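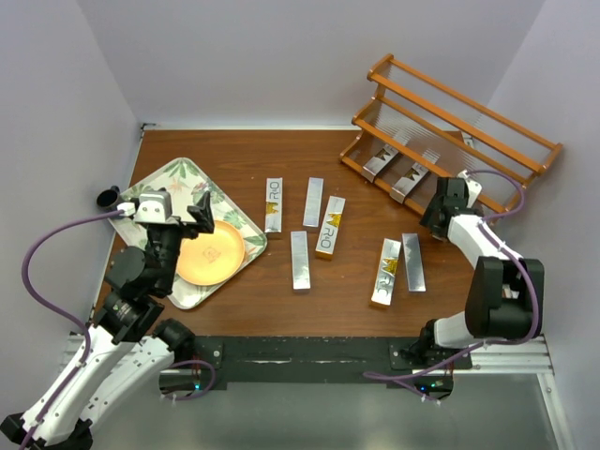 Fri 28 March

Home | Diary | Garden | Older | Print this | E-mail this

Tea things day. I had put it off since the weekend on the grounds that the cupboard door still closed, if you leaned.

The tray came out first, the big one with the tropical leaves. I bought it in Dostwood the summer we were going to have people over on the porch. We had people over on the porch once, in June, and it rained sideways, and the tray has lived behind the cereal ever since. It's too wide for every shelf in this house. It's also too wide for the sink, so washing it means doing one half, turning it, and getting the other half down my sleeve. Still, I like the leaves. They have a bit of pink in them and make the kitchen look as though someone in it has plans.

The yellow plate goes on the tray. This was decided years ago and I see no reason to reopen it. Yellow-orange, I suppose, if you want to be strict, and the emblem in the middle has gone so faint that I couldn't swear to what it ever was. It came from the Zavala closing sale, where I spent 5 dollars and an entire Saturday.

Then the dark mug, which I can never decide is navy or black. Depends on the bulb. It holds more coffee than a doctor would like and has outlived two nicer mugs from Eltano, both of which I babied.

And the silver boxes. I don't know what to do about the silver boxes. They're long and narrow, they fit nothing, and they're too handsome to flatten, with those gold crowns. Turn them over and they're plain shiny silver, very modest, like a man who wears the good tie under a sweater. I lined them up, then fanned them out, then lined them up again, and that was 11 o'clock gone.

The Tristari catalog has a divided drawer insert that would solve it, for 290, which is a lot to pay to house cardboard. There's a larger one at 490. I read both descriptions twice and put the catalog in the recycling, then took it out again to check the depth.

Lunch was toast. Ate it standing up so as not to disturb the arrangement.

By four I wanted the counter back for supper. Tray behind the cereal, boxes on top of the fridge, mug in the sink. The door closes if you lean.

Shares 5 | Comments 0 | Print this | E-mail this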